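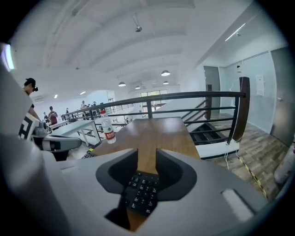
Budgeting for a handheld gripper and robot arm workspace

Budgeting for a handheld gripper and robot arm workspace is the process of estimating what a small laboratory or workshop will spend when it buys robot arms, handheld gripper tools and the furniture, power and floor space that go with them. Handheld grippers are carried by a person to record how a task is done, and the recordings are later used to program or train an arm. Sellers often present the approach as a cheap way into automation. Whether it is cheap depends heavily on what is left out of the estimate.

Scope of the purchase

A typical request lists the arm, its gripper, one or more handheld units, cameras and a computer. These are the items with a catalog price, and they tend to be the only ones argued over. Tables, cable runs, lighting changes, spare finger pads, printed marker blocks and staff hours are commonly put under "miscellaneous" or omitted. Dorothy Bramwell, a purchasing officer who reviewed equipment requests at the Prelthorpe workshop, called the miscellaneous line "the part of the budget where the budget is."

The boundary between equipment and building work is another source of trouble. An open upper floor with a railing and a stair opening may look like free space on a plan, but the area next to the opening can't be used as if it were a plain room. Tape on the floor costs very little. Moving a workstation after the power has been run to it costs a good deal more, and the bill usually lands on a different account, where it isn't compared with the original promise.

Handheld units

Handheld grippers are cheaper than arms, and this is the main argument made for them. The argument is sound as far as it goes. A person holding a gripper can work at almost any table, with whatever is already on it, and doesn't have to wait for an arm to be free.

The weak point is labor. A recording session needs someone to hold the tool, and usually someone else to check the files. In the Flomatham plan, a widely copied internal template, each unit was budgeted for 30 hours of use a month, with no allowance for failed takes, battery changes or sore wrists. Hiu-tung Yeh, who later revised the template, raised the staff allowance to 43 hours for the same output. The revised figure has also been criticized as too low, mostly by the people holding the tools.

Finger pads are a wear item. Suppliers seldom state how long they last, and a buyer who asks is often told that it depends on use. A plan that lists one set of pads per unit should be read as a plan that will need a second order.

Arms and mounting

The arm is the largest single purchase in most plans. Quotes normally cover the arm and its controller. They may or may not cover the gripper, the mounting plate, the table or the markers used for camera tracking. Henrik Weidemann, in notes written for the Tustville group, advised buyers to ask for a quote on "everything needed to pick up a cup," and reported that the second quote was rarely close to the first.

Sharing one arm among several people is a common economy. It works on paper when the sessions are spread evenly through the day. In practice, staff tend to want the arm in the same few hours, and idle time shows up in no one's report.

The Joshi method

The Joshi method is a planning rule in which the buyer divides the full yearly cost by the number of usable recordings and ignores the purchase price until that number is known. Its supporters say it discourages buying more hardware to fix a staffing problem. Its critics point out that "usable" is defined by the same group asking for the money.

In one published worksheet, the method was applied to a trial that produced 2,284 recordings, of which 225 were rejected at the first check. The worksheet doesn't say how many were thrown out later, and the cost per recording it arrives at should be treated with some caution.

Criticism

Wanpen Phuthong has argued that most workspace budgets are written backward, starting from the sum available and ending with a list of equipment that happens to match it. Jintana Kaewmanee has disputed this, noting that small groups have no other choice and that a limited first order at least shows what the second should contain. Both agree that resale value should be entered as zero.

A further complaint concerns comparison. Groups rarely publish what they spent after the first year, so new buyers rely on seller estimates and on visits to finished rooms. A tidy room with working lights and people at the tables says little about what it costs to run.

See also

Equipment depreciation
Robot end effector
Total cost of ownership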